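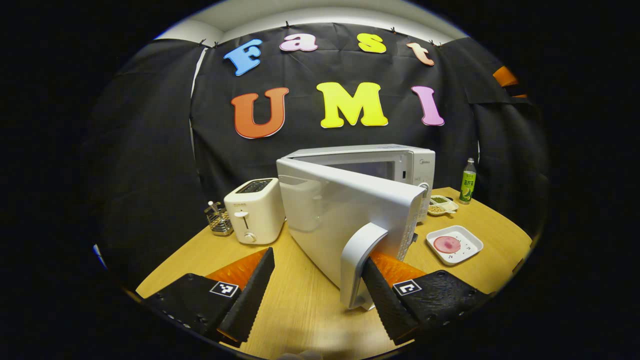 How Does a Microwave Oven Heat Food?

A microwave oven is a metal box with a door. It has no flame inside. It warms food with a kind of invisible wave, a bit like the waves that carry radio shows to a car. The waves are called microwaves, and the oven is named after them.

What is happening in the food?

Most food has water in it. Soup has a lot, bread has less. Water is made of tiny pieces called molecules, far too small to see. When microwaves reach them, the water molecules twist back and forth very fast. They bump into the molecules next to them, and all that moving and bumping makes heat. The heat then spreads through the food.

Microwaves only get an inch or so into most foods. The middle of a thick potato warms up more slowly, as heat moves in from the outside. A dish often needs to stand for a minute or two after the bell so the heat can even out.

The parts you can find

The door. On many ovens it swings open toward you, with a handle at one side. There is usually a metal screen with small holes built into the door. Light can get through the holes, but microwaves are too long to fit.

The latch. When the door closes, hooks on it go into slots in the front of the oven. These work switches. If the door is open, the switches are off and the oven can't make any waves. Look for a small slot in the front edge, like the dark one on the white Midea oven at the top of this page.

The cavity. This is the space where the food goes. Its walls are metal, often painted, and microwaves bounce off metal the way a ball bounces off a wall.

The controls. Some ovens have buttons with numbers. Others have a dial you turn.

The magnetron. You can't see this part. It sits behind the wall of the oven and makes the waves. Never open up an oven to look for it – even an unplugged one can give a bad shock.

Why does the food go around?

The waves don't spread out evenly. Some places in the oven get a lot and some get very little. Many ovens have a glass plate that turns so that each part of the food passes through the strong places. Stirring helps too.

Dong-geon Ryu's class at Gulldale School saw this in October. They took out the turning plate, put in a flat dish covered with grated cheese, and heated it for a short time. An adult ran the oven. The cheese melted in spots and stayed firm in between.

Safe ways to use one

Ask an adult before you start.
Keep forks, foil and metal pans out.
Use a dish marked microwave safe.
Never run the oven empty.
Use oven mitts. The dish can get hot from the food.
Lift a lid away from your face, so the steam goes the other way.

Words to know

Molecule: a very tiny piece of a substance, such as water.
Cavity: a hollow space inside something.
Magnetron: the part that makes microwaves.

Written by Abdelkrim Mahrous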